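Flat in Stokport

The shelf came with the place. That was the first thing Cristóbal Tapia told her on the phone, before the rent, before the part about the hot water. A big white shelf, all cubbies, goes nearly wall to wall, the last people couldn't get it down the stairs.

"How much," Ines said.

"For the shelf?"

"For the apartment."

"700. But with the shelf."

She had 666 in the account. She said fine, she'd take it, and then sat on the bus with her forehead on the window working out what she could sell before February.

The lamp went. The good boots went. The bike she kept, because of work. Unetix paid on the last day of the month and never an hour sooner, and they were sixty minutes away by train if the train felt like it.

She moved in with four bags and a red basket. Plastic, mesh sides, from her mother's bathroom. It used to hold towels. Now it held everything that didn't have a name: batteries, a tape measure, the letters, a Moen faucet handle from the old kitchen that she had unscrewed on her last night there out of pure spite. Stupid thing to take. It weighed a lot for what it was.

First night. No bed yet. Coat on the floor, head on the bag of sweaters, and the shelf standing over her like an apartment building with all the tenants out. She lay there and gave them out. Top left, books. Under that, plates, why not. Low down, shoes. She fell asleep somewhere around the winter stuff.

Morning. Late already. Toast in her hand, one sock. Where does the basket go.

Not up top, she'd never reach. Not low, she'd kick it. The middle, then, the tall one in the middle, where anybody would put a vase if they had a vase. 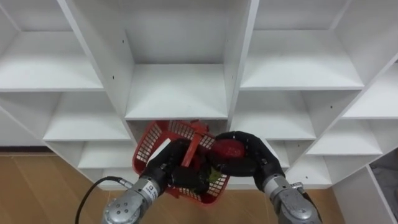 Only if it went in there she'd have to look at it every day. The letters on the bottom, under everything. She could see her brother's handwriting through the mesh, or thought she could. She held it there a moment. Put it on the floor. Picked it up. The clock on the phone said 7:40 and the train was 7:52.

She left it on the floor and ran.

All day at work she moved it around in her head. Left side, right side. Her supervisor asked her twice about the Flerkness order and twice she said it's coming, it's coming, and it wasn't, she hadn't even opened it. At lunch she drew the shelf on the back of a reciept. Staggered, one row sitting in from the next. She wrote BASKET in one box and crossed it out and wrote it in another.

Cristóbal was on the stairs when she got home, with a screwdriver in his shirt pocket.

"You like the shelf?"

"It has holes in it. In the sides."

"For pegs. Somewhere there are pegs." He patted his pockets like he might have them on him. "The man before you, he never put one thing in it. Three years! He said he was thinking."

"About what?"

"About where things go."

She laughed, and then she didn't, and went up.

Dark already. She didn't turn on the light. Sat down on the wood floor with her coat still on and tipped the whole basket out, batteries rolling off every which way, one all the way to the wall. The faucet handle landed on her foot. She said a word her mother wouldn't of liked.

Five letters, none of them open. He had written the address so neatly, the old one, with the zip code underlined as if the mailman might miss it.

She opened the one on top. It was short. It asked for 500 back, please, whenever, no rush, and how was she, and did she still have Mom's red basket because he'd been looking for it everywhere and it was driving him nuts.

She read it again by the phone.

Then the next one. Same thing, less about the money, more about the basket.

By the fourth he'd dropped the money completely. He had found a blue one at a yard sale, he wrote, but it wasnt the same, the handles cut your hands.

Ines picked up the batteries. Tape measure, handle, all of it, she shoved into the nearest cubby with her arm, didn't even look which one. Shoes in the next. Sweaters, bag and all. It took two minutes, maybe. She wiped the basket down with her sleeve and set it by the door, empty, with her keys in it so she couldn't leave without it.

The fifth letter she put in her coat. For the train.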